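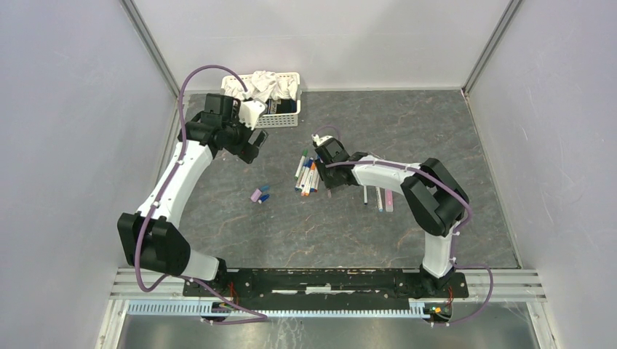 白いものと黒いものを同じかごに入れておくから、洗う前にまた分けることになるんですよ、とGiuliana Grajalesさんからお便りをいただきました。うちは最初から二つに分けています、それだけで朝が楽です、とのこと。はい、耳が痛いです。

前回の「洗濯物のかご、どうしてますか」の話に、思ったよりたくさんのお返事が届きました。ありがとうございます！ みなさん、洗濯機よりかごについて語りたいことがあるんですね(わたしもです)。

さて、うちの話をしますと、分けていません。白い布ものを奥にくしゃっと突っ込んで、手前に黒や紺を置く。一応、心のなかでは分けているつもりなんです。奥が白、手前が濃い色。でも帰ってきて疲れていると、靴下の一足くらい、どこに着地したか見ていないじゃないですか。それで干すときになって、白いタオルに紺色の糸くずがびっしり。コロコロで取りながら、去年も同じことをしていたなあと思うわけです。

Giulianaさんの二つ分けは、正直うらやましいです。ただ、うちの洗面所は洗濯機の横がとにかく狭くて、かごを並べると扉が開かなくなります。一度、縦に重ねる式のものをMestportの雑貨屋さんで見つけて、2,318円で買ってみたんですよ。見た目はすっきり、置き場所もぴったり。ところが下の段に入れたものの存在を忘れる！ 一週間後に下からジーンズが出てきたときは、なくしたと思って家じゅう探したあとでした。いまは上の段を外して、下だけ掃除用の雑巾入れになっています。

で、いろいろ試して結局戻ってきたのが、穴のあいた白いプラスチックの四角いかごです。洒落てはいませんが、よく乾くし、汚れたらお風呂場でシャワーをかければおしまい。布張りのかごも使っていた時期があって、あれは部屋に置くと本当にかわいいんです。かわいいんですけど、湿ったタオルを入れたまま一晩おいたら、かごのほうが匂うようになってしまって。かごを洗うために洗濯機を回す、というのはさすがに何か違う気がしました。

ひとつだけ買うときに気をつけてほしいのは、ふちのところです。ふちにも穴があるタイプは指がかかって持ちやすいのですが、穴の切り口がざらっとしたものがたまにあって、薄手のニットを引っかけます。わたしはお気に入りのカーディガンの袖をやりました。お店で一周、指でなぞってみてください。ちょっと変な人に見えますけれど、なぞってください。

Pieter Van Wijkさんからは、かごの中に洗濯ネットをひとつ広げて入れておき、白いものだけそこに脱いで入れる、という方法を教えていただきました。洗うときはファスナーを閉めてそのまま洗濯機へ。これ、すごくいいと思いませんか。かごはひとつのまま、分ける手間もなし。さっそく517円の大きめのネットを買ってきて、いま四日目です。いまのところ白いものはちゃんとネットに入っています。夫の靴下はネットの外に落ちていますが、もともと黒いので問題なしということで。

ただ、ネットに詰めすぎると汚れが落ちにくいようで、最初の日はぎゅうぎゅうに入れて失敗しました。シャツの襟がそのまま残っていて、結局もう一度洗うことに。Pieterさんのお便りにもちゃんと「半分くらいまで」と書いてあったのに、読み飛ばしていました。すみません。タオルが多い日は、ネットを二枚にしたほうがよさそうです。小さいほうのネットなら100円のお店のもので十分でした。

それから、濃い色の服は裏返しにして洗うというお話も何人かの方が書いてくださいました。裏返すの、みなさん脱ぐときですか、洗う前ですか？ わたしは脱いだときに勝手に裏返っている派なので、干すときに表に戻すのが面倒で、裏のまま干して、裏のまま畳んで、着る直前に戻しています。母に見つかると必ず何か言われます。

一月は厚手のものが多くて、かごがすぐいっぱいになりますね。パーカー一枚で半分くらい埋まってしまう。うちではかごの縁から布が盛り上がってきたら洗う、という大ざっぱな決まりにしているのですが、寒いとつい上から押して、まだ入る、まだ入るとやってしまいます。押した分だけシャツのしわがひどくなるので、アイロンが嫌いな方は早めに回してくださいね。

次回は、乾いたあとの話をしようと思います。取り込んだ洗濯物を、畳むまでどこに置いておくか。うちはソファです。座るところがありません。もっといい置き場所があるという方、お便りをお待ちしています！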